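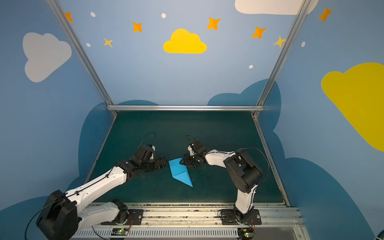
Karamanlidis, Terkora Packaging Research, Allcombe
Published April 23, 2025

Figure 2. The two-arm folding cell with a sheet of blue paper partway through a fold.

4. The folding cell and the work around it

4.1 Setting

The hand-finishing room at Allcombe makes folded paper inserts for gift boxes and greeting cards. Before the cell was installed in December, 16 people worked there, all of them folding for most of a shift. Orders are short and the shapes change often, so the room had never been a good match for the rotary folders used elsewhere in the plant. Management chose the Cemunel cell for the larger repeat orders and left the small ones with the hand folders.

4.2 Equipment

Two arms share one rail along the front of the table and work over a flat teal mat (Figure 2). Blue walls close off the other three sides. The arms are controlled separately but run from a common job file, which holds the order of the folds and the grip points for each. An operator loads the sheet, starts the job and takes out the finished piece.

Folds that bring a corner to a point gave the most trouble during setup. Both grippers have to work close to the paper, and a small error in the first crease carries through to every later one. Operators learned to check the first crease by eye and to stop the job if it was off, a step missing from the supplier's written procedure. We added it after seeing it done on both shifts.

4.3 Changes in tasks

We interviewed seven of the folders and watched 33 shifts. Time spent folding by hand went down for everyone assigned to the cell. Time spent sorting stock went up. Sheets that a person would flatten with a thumb and use anyway now have to be set aside before loading, and this sorting was at first not counted in the daily figures. Several operators raised the point before it was corrected.

Sore wrists and fingers came up in every interview about the old work. Those assigned to the cell reported less of this, but more standing and more waiting. One operator described the job as "watching somebody else fold slowly." Another liked that she could talk to the person next to her again.

4.4 Skill and pay

Hand folders were paid by the piece, with a bonus above 350 pieces a shift. The bonus made no sense at the cell and was replaced by a flat hourly rate. Slower folders gained from the change. The fastest lost money, and two of them asked to go back to hand orders. Both requests were granted. Training new staff is still done by hand first, on the same shapes the cell runs.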